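Anyone running the Gatov two-arm counter kit? Worth it for snack orders?

Posted by tbellamy_vend

We've had the Gatov kit on trial since June. Two white arms with grippers, bolted down at either end of the counter setup. The job is putting together small orders: a sandwich on the tray, a drink, a candy bar or a bag of something. Photo from our bench. 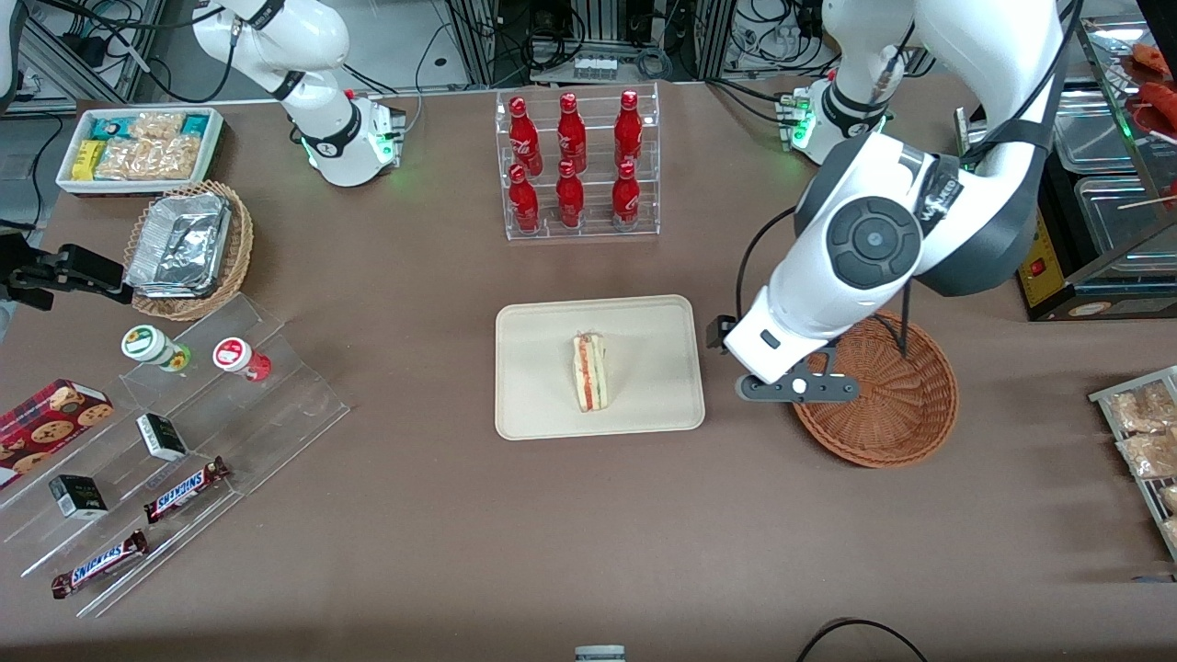
Jocelyn Gauthier: What are they charging you for the software? The arms were never the problem when I looked at it. The quote I got had the picking package as a separate monthly line, and it was 600 a month before support.

tbellamy_vend
Same number here. Support is on top, but they threw in the first 12 weeks. The hardware is a lease through Wieczorek. I have to decide whether to sign for the full term.

covadonga_v
We had it for most of a year at a campus store. Cans and bottles were fine from day one. Wrapped sandwiches were bad until the update, then okay. The grip force setting is per item, so you have to go through your whole list and set each one. Budget a couple of afternoons for that. The manual doesn't say how to copy settings between similar items, but there is a way, under Item > Duplicate.

poppy.m
I'd pass. We compared it with the Nitex single arm and the Nitex did almost as many orders per hour for a lot less money. Two arms sounds good until you watch one wait for the other.

covadonga_v
That depends on the layout. If both arms have to go to the same rack, yes, one waits. We moved drinks to the middle and split everything else left and right and the waiting mostly went away.

poppy.m
We did that too. Still not worth double the lease in my opinion. Your traffic may be different.

tbellamy_vend
How many orders did you run through it? I only have our own log and it's small.

poppy.m
3,704 on the Nitex before we stopped keeping track. Of those, 44 needed a person to step in, mostly bags that slid or folded over. I never got a clean number out of the Gatov because their log counts a retry as a success.

Jocelyn Gauthier
That log thing is a real issue. Ask them for the raw file. They will send it, but you have to ask support and not the sales rep.

toakley
Has anybody tried the Wurneo fingertips on these? Softer pads, same mount. I run them on a different arm and chip bags got a lot easier. They do wear out and the replacements are slow to ship.

covadonga_v
Yes, on the left arm only. Better on bags, worse on small boxes. We ended up keeping the stock tips on the right and giving that side all the boxed items.

toakley
Good to know. I hadn't thought of mixing them.

tbellamy_vend
Thanks everyone. I asked support for the raw file this morning. I'll also order one set of the Wurneo tips and try them on the chips before the trial runs out. Leaning toward a shorter lease if Wieczorek will write one.

poppy.m
They will. Ask for six months - it isn't on the price sheet, but we were offered it. Check who pays return freight on the arms before you sign. We did.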